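funent-laundry-notes

README, last touched 8th October

What's in here: washing and care records for household linen, kept by a few of us who share the machines at Funent. Towels mostly, some bedding, tea towels, a handful of bath mats. One row per wash per item. 3,459 rows in the main file.

Started because we kept arguing over whether fabric softener ruins towels. Still arguing. But there's a file now.

Files

washes.csv - the main one
items.csv - one row per item, with label, fibre, weight when new
products.csv - powders, liquids, softeners, vinegar
notes.txt - everything that didn't fit. Read it before you write to us, half the answers are in there

Columns in washes.csv

item_id - matches items.csv. Starts with T for towel, B for bedding, K for kitchen, M for mat
wash_no - counts up from 1 for each item, first wash straight from the shop is 1
temp - in C, whatever the dial said. Not measured
spin - rpm off the dial. Blank if the machine doesn't tell you
product_id - see products.csv. More than one is split with a semicolon
dry - line, rack, tumble, radiator
hours - start to dry, to the nearest half hour. Dry means dry to whoever was folding it
feel - 1 to 5, where 1 is cardboard and 5 is new
smell - 0 or 1
fluff - 0 none, 1 some, 2 filter needed emptying twice
who - initials

Feel is the shaky one. Two people will give the same towel a 2 and a 4. We tried to do it blind in March and it fell apart after a week, those rows have blind=1 and there aren't enough of them to be any use. Compare within one person's rows if you can.

How the items were picked

They weren't. It's what people owned. So lots of cotton, hardly any bamboo, and a big lump of cheap terry from one bulk order of the Bralar bath sheets. Those make up a lot of the T rows and they shed like mad for the first few washes. If your averages look odd, take them out and try again (brand column in items.csv).

Weights when new are from kitchen scales. Mine reads to the gram, Davoud's reads to 5. Sorry.

Drying

Most rows are rack. Habit that seems to help: shake the towel hard, pull it out straight by both ends, then hang it single, no folds over the bar. Folded double it takes longer and the inside of the fold is where the smell starts. Rows hung double have "dbl" in the comments, not a proper column, should of been one from the start.

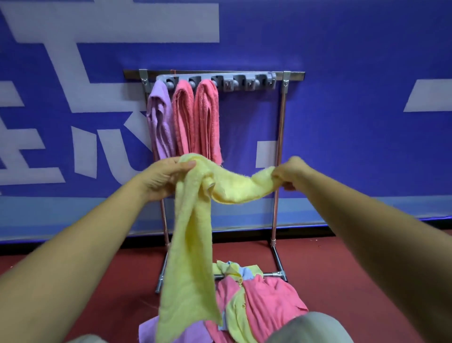 Photo: Chin-lung Lu. Free to reuse with credit.

Don't use the radiator rows for anything to do with hours. Heating goes on and off and we never logged it. Tumble rows are fine but all from one machine, the old Asadi in the basement, which runs hot.

Line drying is only in there for spring and summer. Stiffest feel scores by a long way, also the fewest smell=1. Make of that what you like.

Known problems

- T-016 and T-061 were swapped for a while. Fixed in washes.csv, NOT fixed in notes.txt
- temp=0 means cold wash, temp blank means forgot
- product P8 is two different things, they changed the recipe and kept the bottle. Split by wash date if it matters
- vinegar amounts are "a glug" in the early rows. Left as text
- some comments are in Farsi or Chinese. Translations in notes.txt for most of them
- one bath mat has no item weight as it fell to bits before anyone weighed it
- duplicate rows where two people logged the same load. I've removed the ones I could find. There will be more
- softener=no on the first 500 rows is a default, not an answer. We only added the question later. Treat as unknown

Please don't

Use this to say a product is good or bad. Water here is very hard, the machines are old, and we overfill them. Numbers won't travel. Also don't merge it with the Namatar sheet without checking the feel scale, theirs runs the other way round (1 is softest). I did it once and got a lovely graph of nonsense.

Adding rows

Send a csv with the same headings, same order. Commas in comments need quotes round them. Keep your initials the same each time. If you've got a new item, add it to items.csv first and take the next free number, don't reuse the number of something you've thrown out even if it's been gone for ages.

New products: full name off the bottle, liquid or powder, and whether it's bio. Scent if you can be bothered.

Licence

Use it, change it, say where it came from. No promises about anything.

Who

Davoud Arabzadeh - items.csv, most of the kitchen rows, all the complaining about softener
Chin-lung Lu - drying rows, Chinese comments, photos
me - this file, the cleanup script, the mistakes

To do

- turn dbl into a column
- water hardness, get some strips and acutally test it
- more bamboo
- line rows for winter, if anyone is daft enough
- go through the bedding, pillowcases and sheets are mixed up under B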